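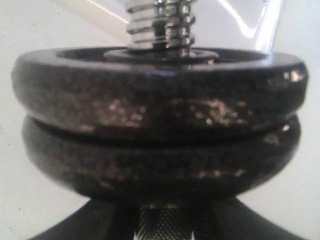

Home Gym > Free Weights > Threaded adjustable dumbbells, am I being talked into something?

Started by knurl_skeptic

knurl_skeptic wrote:
I have been reading reviews of spin-lock dumbbells for two weeks and I trust maybe one in ten. Everybody says "great value" and then you look at their history and they bought the thing that morning. I want to hear from people who have owned a threaded handle for a few years. Do the collars back off? Do the threads wear? And is there any reason to pay extra for the Cendance set over the no-name plates my neighbor is selling?

I have a spare room, one table, no rack. I'm not trying to bench a truck. Rows, curls, presses, that sort of thing.

Babak Khosravi wrote:
Owned the same pair for 16 years. Collars loosen if you don't tighten them. Tighten them.

Plates are iron. Iron is iron. Buy your neighbor's.

Rosário B wrote:
I'm going to disagree with Babak a little. Plates are iron, sure, but the hole in the middle is not always the same size, and that is where cheap sets get you. I had a secondhand lot where half the plates slid on fine and the other half rattled. You feel that on every rep. It drove me nuts on curls, less so on rows.

Bring the handle with you when you look at the neighbor's stuff. Put a plate on it and wiggle it.

knurl_skeptic wrote:
That's useful. He says the plates are "standard," which as far as I can tell means whatever the seller needs it to mean.
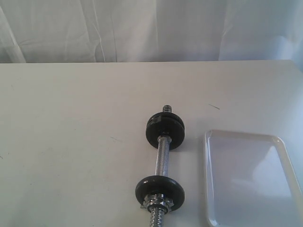

What about the coating? One listing says "premium hammered finish" and wants twenty bucks more than the plain black ones. Sounds to me like paint with a nicer name. If it chips anyway I'd just as soon pay for plain paint.

Zoltan_P wrote:
It's paint. The bumpy texture hides dings better than a smooth coat, and I'll give it that much. Mine have gone shiny in spots on the rim from getting knocked together and I couldn't care less.

I would look harder at the handle. Run your thumb over the knurling. Some of the cheap ones are so shallow they may as well be smooth, and a smooth chrome bar with sweaty hands is a bad time. The Floso handle I bought in April was like that. Sent it back, and they took their sweet time with the refund.

shirin.n wrote:
My Floso handle is fine and I've used it more than a year. Maybe you got a bad one.

Zoltan_P wrote:
Maybe. Or maybe you have dry hands.

shirin.n wrote:
Lol. I do use chalk. Fair enough.

Roya Rezaei wrote:
Can I push back on the whole idea? Nobody here has mentioned how slow these are. Every time you change weight you spin off a collar, swap, spin it back, then do the other end. Then the other dumbbell. If you're doing drop sets you will hate your life. I gave up on mine and bought a few fixed pairs, and I train more now.

Babak Khosravi wrote:
She's doing drop sets in a spare room. He's doing rows. He can spin a collar.

Roya Rezaei wrote:
He said rows, curls and presses. Those are three different weights for most people. I counted once out of spite and got to 202 turns of the collar in one workout. You do the math on how much fun that is.

knurl_skeptic wrote:
OK, 202 is a number I did not want to hear. Is that with both ends? What if I just leave the inside plates on and only change the outer one? 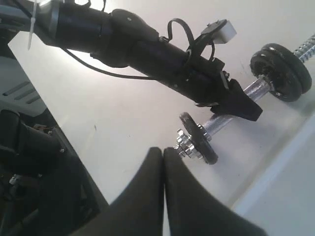 And the other thing I'm not sold on is uneven loading. A guy in another thread swears you can run two plates on one end and one on the other "to hit the stabilizers." I think he lost a plate and is making the best of it.

Rosário B wrote:
Ha. Offset loading is a real thing for some wrist and forearm work, but go light. I would not press overhead like that. And check the lock on the heavier end before every set.

Yes, leaving the inner plates on helps a lot. That's what I do.

Zoltan_P wrote:
Get the collars with the rubber ring inside if you can. Plain steel on steel walks loose faster. Illetico sells them separately, or they did. People will tell you the ring wears out in a month. Mine hasn't.

Babak Khosravi wrote:
Mine never had a ring.

Zoltan_P wrote:
Yes Babak we know.

shirin.n wrote:
One more vote for looking at the threads before you pay. If there's a flattened spot the collar will catch on it every single time, and no amount of oil fixes that. Spin it the full length, on and off, both ends. If the seller gets impatient, walk.

knurl_skeptic wrote:
Update, June 23, 2024. Went next door with a handle I borrowed from work. Most of his plates fit snug, two were sloppy, so I left those. One of his own bars had a chewed-up thread like Shirin said, and he acted very surprised about it. I took one good bar and enough plates to start.

Still not convinced I won't end up agreeing with Roya by fall.

Roya Rezaei wrote:
I'll be here.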